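3.2 Pay dispersion and staff turnover in contract catering

Jomwood and Trirna both run staff canteens under contract, and both publish the pay of their senior managers. Neither reports a median wage for kitchen and clearing staff, so we built one from the payroll records supplied for each site. Casual employees were included if they had worked at least one full pay period before July.
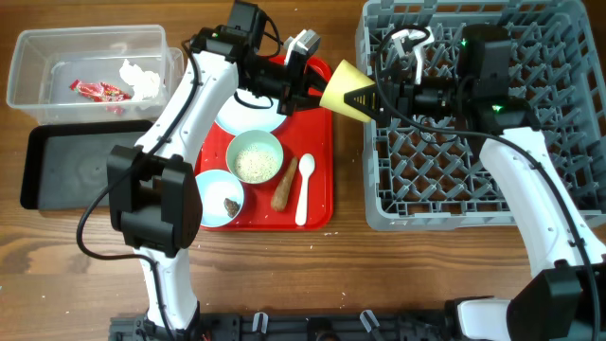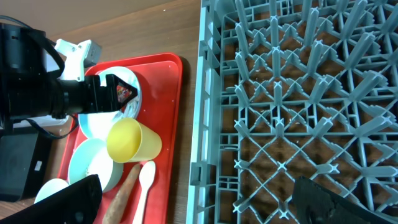
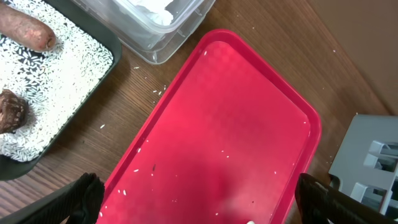

Figure 2. Tableware clearing with a red tray on a wooden tabletop: two-armed setup (first panel) and close views of the tray (second and third panels).

The final sample covers 388 employees at 45 sites. Hourly rates were converted to annual full-time equivalents using the standard working week in each labour agreement. Penalty rates and meal allowances were left out, as the two firms record them differently. Tips are not pooled at any of the sites and were also excluded.

The ratio of top executive pay to the median wage was 73 at Jomwood and 30 at Trirna. Turnover among clearing staff was higher at Jomwood in every region, but the gap narrowed once we controlled for shift length and distance from the city centre. Fu reports a similar pattern for hotel laundries, although his measure of executive pay leaves out share grants (Chin-lung Fu, working paper).

Queiroz was dropped from the comparison after it changed its payroll program partway through the study period. Results with Queiroz included are given in Appendix B. The coefficient on the pay ratio keeps its sign there but is no longer significant at the usual level.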